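Bench Notes: Finger Comparison on the Two-Arm Station

The gripper comparison that started in August has moved from rigid parts to small rolling objects. Two finger sets are under review, the Kenus long finger and the Terkitz short finger, both on the existing parallel drive and both run from the Dolan controller. Niamh Fahy set the task list. Ultan Mac Suibhne is handling calibration and logging.

The current task uses a miniature soccer ball, a printed field mat and a small plastic goal. The arm closes on the ball, lifts, moves it and releases it. The ball is a poor object for a parallel gripper, as contact is limited to a small patch on each finger and any error along the closing axis pushes the ball before the second finger arrives. On a bare tabletop a pushed ball rolls. On the mat it rolls less, and start positions are therefore split between mat and table and scored separately.

Each finger set gets 17 attempts per start position. An attempt is scored as failed if the ball leaves the table, if the fingers touch the tabletop hard enough to trip the force limit, or if the controller needs more than 4 approach corrections. Closing speed is fixed for both sets. Grip force is not, and the value used is written to the log with each attempt.

First results are for the long finger only. From the mat, the main source of failure was lateral offset at closing. Mercy Langat traced most of it to the hand-eye transform on the left arm, which had drifted after the wrist housing was removed for service. The transform has been redone and the affected attempts will be repeated. From the bare table, failures were more evenly spread and no single cause has been assigned. The short finger goes on next. It has a smaller pad but flexes less under load, and we expect a tighter spread in release position.

Two camera views are being compared in parallel. The head view covers the whole work area and both grippers, and is used for planning the approach. The wrist view is used for the final correction. Its weak point is motion blur during the descent, when the ball outline softens and the center estimate becomes noisy. Orla Ó Conaill is testing a shorter exposure, with a slower descent as the fallback. Running the last stage on the head view alone removes the blur problem, but the fingers can hide the ball at close range.

Other items stay on the back table during runs to give the detector some background clutter. Please do not clear them between sessions. If something has to be moved, tell Ultan so the change can be noted against the run number.

Comments on the scoring rules go to Polyxeni Koutsoukos before the short-finger runs begin.

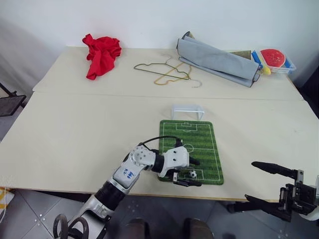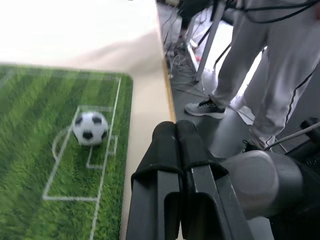
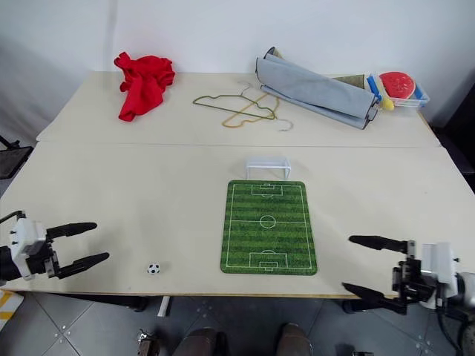
Ball task with the printed field mat. First and third: head view. Second: wrist view.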